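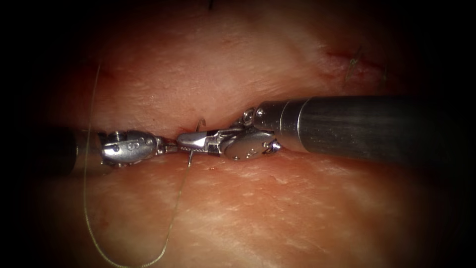 My needle turns in the jaws each time I push, Cirilo Barajas wrote to me in November, and then I must start again from the beginning.

I had the same trouble in my first months. Most times the needle is held too near the thread end, or only with the very tip of the jaws. Take it a little behind the middle of the curve and hold it square. Then let the point go in straight down and turn the wrist, so the needle follows its own arc. If you push it forward like a sewing needle, it bends or it tears the edge.

Tips for the practice bench

Cut the thread to about 18 centimeters. A longer one catches on everything.

Begin in the middle of the cut, then divide each half again. The two sides will meet more evenly.

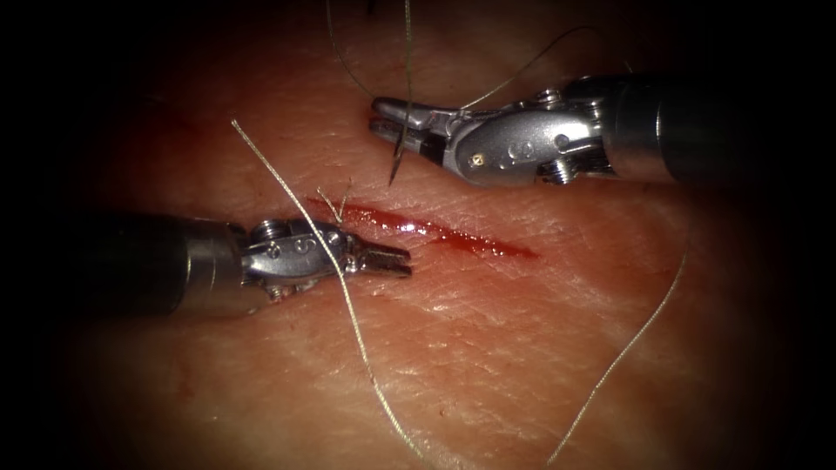
Keep the same distance from the edge on both sides. I use four millimeters on thick skin and less on thin. For the first row I make small dots with a pen, and after seven or eight stitches the eye knows the distance by itself.

Pull the thread through slowly, and leave only a short tail before you tie. Close the knot until the edges touch and then stop. When the skin between the stitches rises up in folds, it is too tight. 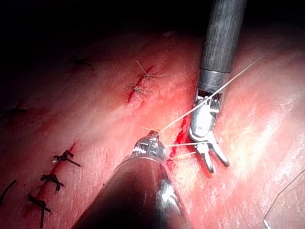

Should I take the thread with the same jaws as the needle? one reader asks. I prefer not. The jaws for the needle are rough inside and they can fray a thin thread, so hold it only by the end, in the part you will cut away.

Count the needles before you clean the bench, and put the used ones in a hard box with a lid.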